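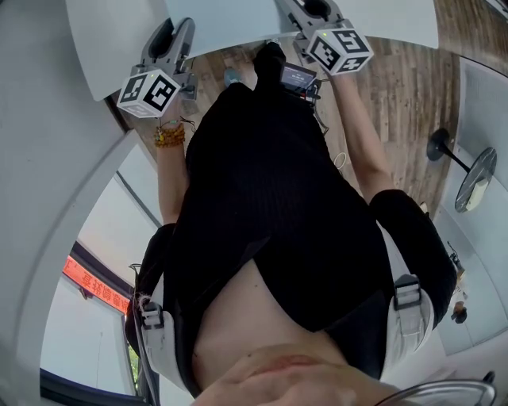 Household robot

A household robot is a machine meant to do chores in a home: clearing a table, folding clothes, loading a dishwasher, picking things up off the floor. The term is also used for single-purpose devices such as robot vacuums, which have been on sale for years and do one job in one way. This article deals with the more general kind, which has been promised for much longer and has mostly not arrived.

Current abilities

Machines with one or two arms can now fold a towel, wipe a counter or put cups on a rack under conditions their makers have chosen. Published videos are often sped up, and failed attempts are seldom shown. A robot that does well in the room where it was tested may do poorly in the next room, where the light is different and the table is a little lower.

Shop-floor work has gone further, mainly where the work can be arranged to suit the machine. Parts arrive in the same place and facing the same way. Jobs that involve soft, tangled or see-through items - bagging, cable routing, sorting returned clothing - are still largely done by hand.

Learning from people

Many recent projects train robots on recordings of people doing the work. In one common method a person holds a gripper in each hand and performs the chore with the grippers instead of bare fingers. White cubes printed with black square patterns may be fixed to the grippers so that cameras can follow their position. The equipment can be strapped on and used in an ordinary room with a table and a wooden floor, and no robot needs to be present.

The method is cheap compared with steering a robot arm from a distance. It also means that the skill on display in the recordings belongs to the person. A human wearer leans, steps around furniture and corrects a slipping grip without thinking, and a robot with a fixed base can copy only part of that.

Claims and testing

The Witoveck collection, released in November, contains 3,399 recorded chores from 6 homes. Its authors described it as broad. Critics replied that six homes is a small number on which to base any claim about homes in general, and that 2 of them had almost the same kitchen.

Rornstead, which sells a two-armed machine for laundry rooms, says that its product works "without supervision." The manual asks for an adult to remain nearby. Puvier withdrew a similar claim about its table-clearing robot after buyers complained that it left cutlery behind.

There is no agreed test for household work. The Jemal trial, in which a machine must complete three chores in a home it has not seen before, is sometimes used. No entrant had finished all three without help as of 15th August.

See also: Robot vacuum; Gripper; Motion capture; Dishwasher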